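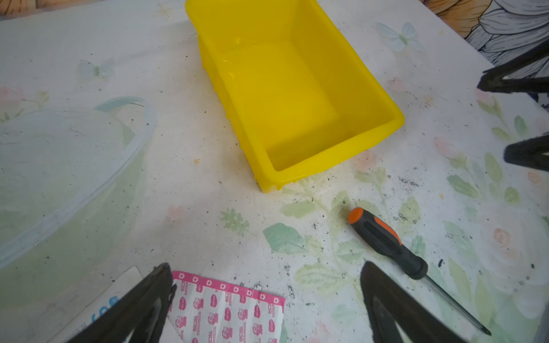

Kernier grasp planner: gallery, November build

Kernier is the planning layer we run at Clindgate between the segmentation model and the arm controller. It takes a wrist view, proposes grasps, scores them and passes the best one down as a short trajectory. Planning runs at 10 Hz. The current build keeps the top 18 candidates per cycle and drops any whose approach path crosses a known obstacle.

Printed surfaces remain the main source of false proposals. A flower on cloth or wallpaper has a clean outline and no height, so outline-only scoring ranks it too high. The Teuber depth check now runs before ranking and discards flat regions. Thin objects need a lower threshold, set per task in the config file. 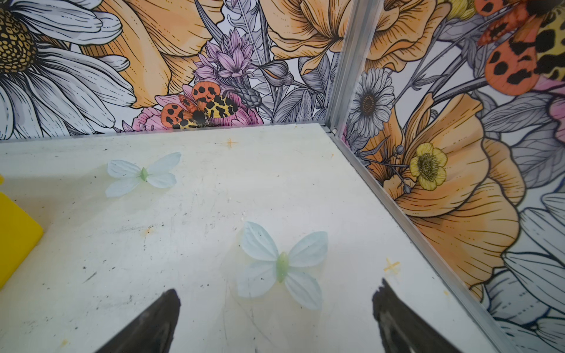
Two pale blue butterflies on the tabletop, gripper open. Thin-object threshold applies.

The regression set holds 1630 wrist views. Config files and replay logs are in the Drelside repository under /planner.

Shares: 18

3 comments

gridsnap: Does the depth check run on every candidate or once per region?

kernier-dev: Once per region. The result is cached until the wrist moves.

polyline_b: Wallpaper moths would fool my detector too. Is the threshold absolute or relative to the table plane?

Related
Caching region masks between planning cycles
Replay logs: format and tools
Teuber depth check, configuration notes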